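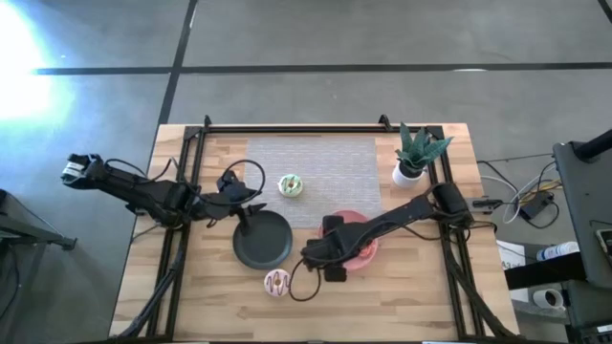

Table work at Plovham: two arms, two plates, two donuts.

Home | About | Chore Log | Visits | Contact

About Plovham

Plovham tests whether machines can do ordinary chores yet. We are a company of 11 people with a shop floor in Wavden. Henk Claeys and Lai-ching Chien started it after ten years of fixing packing lines, mostly because customers kept asking when a robot could clear the break room.

Our answer for now is "some of it, slowly." Putting food on a plate, wiping a counter, sorting parts into bins and folding shop towels are the chores we spend most of our time on. A person does each one without thinking. An arm may do it well all morning and then fail when a plate is moved a few inches.

Every chore gets 100 tries before we write it up. Doaa Tazi runs the tests and decides what counts as a miss. A donut that lands on the plate with its frosting smeared is a miss. So is a plate that gets pushed off its spot. Ineke De Graaf writes the reports, and the bad results go in with the good ones.

We don't sell robots. Shops and care homes pay us to look at a job and tell them if a machine is worth buying this year. Often we tell them to wait. Pak-hei Yau handles those site visits and can usually come out within 5 working days.

The shop is open to visitors in September, mornings only. Please write first. Closed shoes are required on the floor.

This site uses cookies to remember your settings. Accept | Decline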